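Search this site
Go

Loan Players and Squad Minutes in the Wenulau Regional League
Student project report by Samina Ghumman
1/22/23

My project looked at what happens to playing time when a soccer club brings in a player on loan. I followed 4 clubs through the fall half of the season and used the match sheets the league posts after each game.

The sheets covered 37 loan appearances. Most were in defense. Dina Rovers used loans the most, mainly at left back, after two injuries in October. Their loan defender played 1430 minutes, more than any of their own back line. 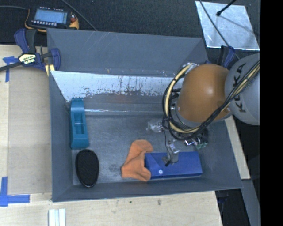 Fig. 1. KUKA arm over a gray bin.

Naqvi Town went the other way. They took one striker, started him 5 times and sent him back early. Arsalan Farooqui, who coaches their under-18 team, told me the club wanted those minutes for its own young forwards.

I did not find a link between loan minutes and points. The sample is small, and the sheets for one Prollero Athletic game were missing the substitution times, so I left that game out.

Related
Travel distance and away results
Do early goals decide youth games?
Preseason fitness testing, part 2

Comments
rovers_fan: Good read. Our left back was worth every minute.
TJ: Did you count cup games?
Samina G.: No, league only.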